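Nach der Bauchoperation zu Hause: Aufstehen, Essen, Wunde

Am ersten Tag daheim reichen kurze Wege durch die Wohnung. Zum Aufstehen drehen Sie sich auf die Seite, lassen die Beine über die Bettkante gleiten und drücken sich mit dem Arm hoch. Beim Husten ein Kissen fest auf den Bauch halten.
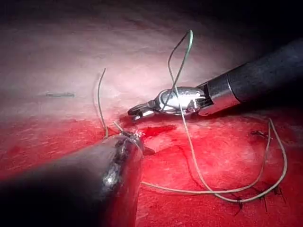
Valeriano Villalobos schreibt dazu, bei ihm sei das Aufstehen erst leichter gegangen, als er das Kopfteil höher gestellt habe.

Essen Sie kleine Portionen und trinken Sie über den Tag verteilt. Heben Sie nichts Schweres, bis die Klinik es erlaubt. Das Pflaster wechseln Sie mit gewaschenen Händen. Bei Fieber, zunehmenden Schmerzen oder nässender Wunde rufen Sie sofort in der Praxis an.
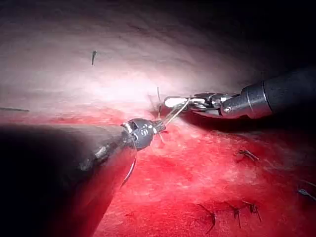

Zwei Instrumente mit dunklem Schaft

Notieren Sie Fragen für den Kontrolltermin und bringen Sie den Entlassbrief mit.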